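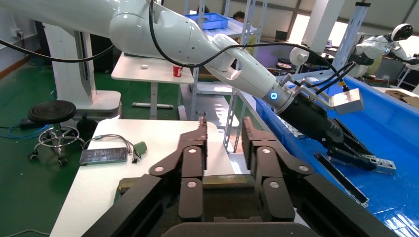 Sorting one bin of mixed metal: by shape or by job?

gakska_dan
Clearing out the shop and down to the last bin. It's the big blue one, and everything in it is metal: brackets with holes in them, long bars, a drift of small silver parts that has slid up against one wall. I have shelf space for small trays and the patience for maybe half of them. Do you sort by what a thing is, or by what it was for?

leckie353
By what it is. Bars with bars, brackets with brackets. You won't remember what it was for by October.

Morven Hepburn
Disagree with leckie. I sorted by shape once and ended up with a lovely tray of brackets, none of which belonged to anything. Bag each job together and write on the bag.

leckie353
And when you need one bracket you open 60 bags.

Morven Hepburn
I read the label, leckie. It's a technique.

trambridge_tony
Take the long stuff out first whatever you do. A bar lying corner to corner in a bin means every small part has to be fished out from under it. Stand the bars up in a bucket and the job looks half done, which is most of what I want from a job.

gakska_dan
Did the bars last night. Bucket fell over. Otherwise good advice.

trambridge_tony
Heavier bucket.

prurkberg_parts
What's wrong with leaving it all in the bin? I have had one going for years. I stir it with a stick and what I need comes up eventually.

Morven Hepburn
We have all heard you looking for an M6 washer, Prurk.

leckie353
Dan, clear the table before you tip anything out. Phone, chargers, the lot. I lost a charging cable in a heap of offcuts and threw it out with the swarf.

gakska_dan
Too late to be told, but noted. Compromise so far: brackets by shape, anything I can still identify bagged by job, and one tray marked UNSURE.

Morven Hepburn
How big is the UNSURE tray?

gakska_dan
It's the blue bin.

prurkberg_parts
I can lend you a stick.

Contact the moderators | Copyright Gakska Shop Forum | Back to top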